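Formteile und Ablagen: Bildergalerie Musterraum

Der Musterraum in Halle 4 wurde im Oktober neu eingerichtet. Auf dieser Seite sind die Arbeitsplätze und Ablagen in der Reihenfolge zusammengestellt, in der die Teile sie durchlaufen. Die Texte stammen von Nawal Badawi (Formenbau), die Angaben zu den Tischen von Souad Naciri. Ältere Aufnahmen aus dem Standort Hamel sind nicht enthalten, sie bleiben im Archiv unter der alten Projektnummer 682.

Zur Benennung: Als Schale gilt jedes offene Formteil mit umlaufendem Rand. Deckel, Einleger und Rahmen werden getrennt geführt und haben eine eigene Galerie. Die Bezeichnungen Rimcombe und Torkero stehen für die beiden Werkzeugsätze, nicht für die Form der Teile. Eine Schale aus dem Satz Torkero kann also dieselbe Kontur haben wie eine aus dem Satz Rimcombe; unterschieden wird nach dem Anguss.

Lagerung: Schalen liegen im Regal einzeln, mit der Öffnung nach oben. Gestapelt wird nur im Transportbehälter, höchstens 10 Stück, mit Zwischenlage. Ohne Zwischenlage entstehen Druckstellen am Rand, die bei schwarzem Material unter Streiflicht sofort auffallen. Teile mit solchen Stellen gehen in die Nacharbeit und werden dort mit einem Punkt auf der Unterseite markiert.

Raumbedingungen: Solltemperatur 23 °C. Frisch entformte Schalen bleiben bis zum nächsten Morgen liegen, erst danach wird gemessen. Die Kontur wird an vier Punkten aufgenommen, die Randhöhe an den beiden Schmalseiten. Das Messblatt liegt am Regal aus — bitte mit Kugelschreiber ausfüllen, Bleistift ist auf den Durchschlägen nicht lesbar.

Tischflächen: Für die Sichtprüfung hat sich eine helle, einfarbige Fläche bewährt, von der sich der Rand des Teils klar abhebt. Gereinigt wird mit Wasser und Mikrofasertuch. Der Reiniger von Cunider bleibt den Metallwerkzeugen vorbehalten, auf beschichteten Platten hinterlässt er Schlieren.

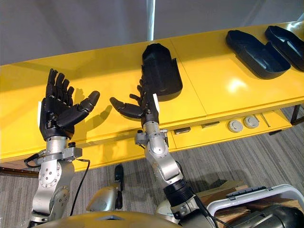 Schwarze Formschalen werden bei uns in zwei Lagen beurteilt, flach und hochkant. Flach lässt sich der Rand auf Gleichmäßigkeit prüfen, hochkant die Rundung am Ende. Auf dem langen gelben Tisch kommen beide Lagen vor: Eine Schale steht auf der Schmalseite, zwei weitere liegen rechts davon mit der Höhlung nach oben. Die glänzende Platte spiegelt das Licht vor der näheren flachen Schale als weißen Fleck. Für die Randprüfung ist die Leuchte deshalb so zu verstellen, dass der Reflex nicht in der Blickachse liegt. Die schmalen Fugen zwischen den Plattenfeldern dienen nicht als Anschlag.

Änderungen an der Benennung bitte direkt an Nawal Badawi melden, Fragen zu Tischen und Beleuchtung an Souad Naciri.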